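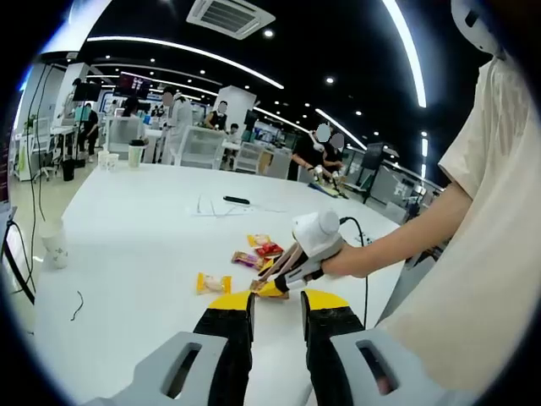 Home | About | Archive | Reading list | Contact

Filed under: Robots, Methods, Grumbling

What the snack numbers do and don't tell you

I've now read the Ledesma write-up three times, and I still can't decide whether I believe the headline. The claim is that a robot policy trained only on recordings from hand-held grippers can put packaged snacks into a tray as well as one trained the slow way, with a person steering the actual arms. People walk up to a table, pick things up with a gripper in each hand, and the gripper cameras do the recording. The set has 3809 demonstrations in it. That's a lot of candy.

I like the idea. Anyone who has spent an afternoon steering two robot arms by remote knows how badly you want to just use your own hands. My trouble is with what gets counted.

Start with the 3809. Only 1278 of those made it into the training run the headline comes from. The rest went out in "quality filtering," and the filter gets one sentence. Was it bad tracking? Fumbled pickups? Somebody deciding by eye that a clip looked clumsy? Those are very different things. If you throw out every clip where a shiny packet slid away from the fingertips, you've also thrown out every clip showing what a person does next.
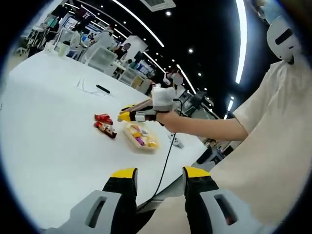

Snack packets, a tray, and a gripper held out above it.

Then there's the test. The policy was scored over 20 trials per method. With 20 trials, one lucky pickup moves your result by five points, and the gap they report is smaller than that. I don't see how you get "matches" out of it. "We couldn't tell them apart with this few tries" would be fine with me, and it would still be worth publishing.

The packets worry me too. A snack bar is stiff and wants to be grabbed across the middle. A little puffy packet can be pinched nearly anywhere. Lump them together as "snacks" and a policy that is good at puffy things looks good at everything. The Rikden group split their results by object type a while back, and it made for much duller reading and a much better paper.
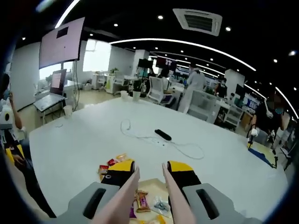
The part about the cameras

Ledesma makes a point of recording in a working office, with people going about their business behind the table, and says this teaches the policy to ignore clutter. Maybe. But if the training clips and the test both happen in the same room, under the same ceiling lights, then the policy could be leaning on the room as much as ignoring it. A fisheye view takes in an awful lot of ceiling.

The fix is cheap. Put the tray on a different table in a different building and run it again. The older Ladbridge study did this and lost a good chunk of its score, which they printed in the main table where everyone could see it. I trust that paper more for having done so.
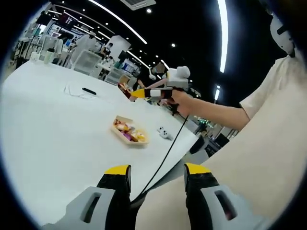 Tray on the table, gripper held out across it, cable hanging down.

I have one smaller complaint, about speed. The write-up says a new person needs 42 minutes of practice before their clips are usable, and then compares collection speed with that practice left out. For somebody who records all week it hardly matters. For somebody who comes in for one session it matters plenty — and the selling point was supposed to be that anybody can do it.

What would change my mind:

- the filter rules, written out, plus scores for a policy trained on the whole unfiltered set
- a lot more trials, split by kind of packet
- one room the policy has never seen

The code is meant to be up in February. I'll try it on our own bench when it is, with the worst packets I can find, and post the results whichever way they fall.

Print this post | E-mail this post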